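Skakari Countertop Dehydrator: Set-Up Guide
Section 2: Getting Ready for Your First Batch of Fruit

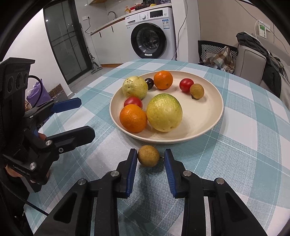
Welcome to the fun part! By now your Skakari is out of the box and the feet are on (see Section 1 if they aren't), so let's get it ready for food. The first run is done empty, to clear the factory smell, and then you can start slicing.

Before you plug in

1. Wash the trays and the drip sheet in warm, soapy water. Dry them well. Do not put the base in water.
2. Set the base on a flat, hard surface with open space on every side. The vents at the back need air.
3. Stack the trays, matching the notch on each rim to the one below. You'll feel a small click.
4. Put on the lid and turn it until the arrow meets the dot.

CAUTION: Never run the dryer on a cloth, a towel or a padded mat. Soft material can block the vents underneath.

The empty run

5. Plug in the cord and press POWER. The fan starts before the heater does.
6. Set the dial to HIGH and the timer to 45 minutes. Open a window if you can, as the smell is harmless but pretty strong.
7. When the timer beeps, press POWER again and let everything cool with the lid on.

NOTE: If the display shows E2, the trays aren't seated. Unplug the unit, restack them and try again.

Your first batch

8. Choose ripe, firm fruit. Plums, apples and guavas are wonderful (guava comes out chewy and fragrant, do try it!). Tomatoes work beautifully too, and they're great crumbled over eggs.
9. Wash, dry and slice everything to the same thickness. The Madigan slicing guide in your accessory bag has a slot for thin chips and a slot for chewy pieces.
10. Lay the slices in one layer with a little space between them. Juicy fruit goes on the lowest tray, over the drip sheet.
11. Set the dial to FRUIT and start the timer. Swap the top and bottom trays halfway through.
12. To test a piece, let it cool first, then tear it. If you see beads of moisture along the tear, put the batch back in.

CAUTION: Trays get hot. Use oven mitts when you swap them.

Store cooled pieces in a sealed jar and shake it once a day for the first week. If the glass fogs up, dry the fruit again. Drying times for other foods are in Section 3.

Belthorpe Kitchen Guides, revised 12/10/25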